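Stonell-Landatau Joint Declaration

The Stonell-Landatau Joint Declaration is a bilateral statement issued on 15/09/2023 by the governments of Stonell and Landatau. It ended a period of poor relations between the two island states and set out terms for renewed work on fishing rights, ferry traffic and customs. The text was agreed at Bloxham, the capital of Stonell.

Background

Stonell and Landatau had kept close ties under the Flemwood Treaty, which gave citizens of each state the right to live and trade in the other. Relations worsened after Landatau closed its northern fishing grounds to foreign boats. Stonell recalled its envoy and placed a duty on a range of small goods, among them timber, dried fish and jewellery. The two foreign ministries had little formal contact until March, when low-level talks on ferry licences were held in Flemwood.

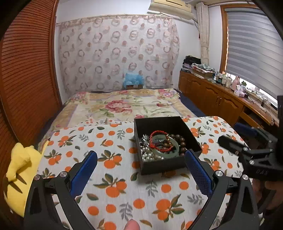

Jewellery, including pearl strands and a pale green jade bangle, in a black box.

The duty on small goods was unpopular with market traders on both sides, many of whom had family in the other country. A petition against it carried 3,439 signatures and was handed to the Stonell parliament shortly before the talks began.

Negotiations

The Stonell delegation was led by the foreign minister, Mark Anthony Pascual, and that of Landatau by her country's chief negotiator, Lovely Dela Peña. Talks lasted two days. Most of the first was spent on the fishing grounds, where Landatau wanted a limit on the number of foreign boats and Stonell wanted free access outside the spawning season. The sides settled on a yearly quota of 76 licences for Stonell boats.

Terms

The declaration has 30 articles. Under its main provisions, envoys were to return to their posts, the duty on small goods was to be lifted in stages, and ferry operators from either state could use the other's main harbour. A joint fisheries office was to be set up in Flemwood - its costs shared equally - to issue licences and hear complaints.

The declaration did not deal with the sea boundary, which was left to later talks.

Reception

The agreement was well received in Landatau, where parliament approved it without a vote. In Stonell the opposition argued that the licence quota was too low for the Bloxham fleet. Pascual replied that the figure could be reviewed under Article 2.

See also

Flemwood Treaty
Foreign relations of Stonell
Foreign relations of Landatau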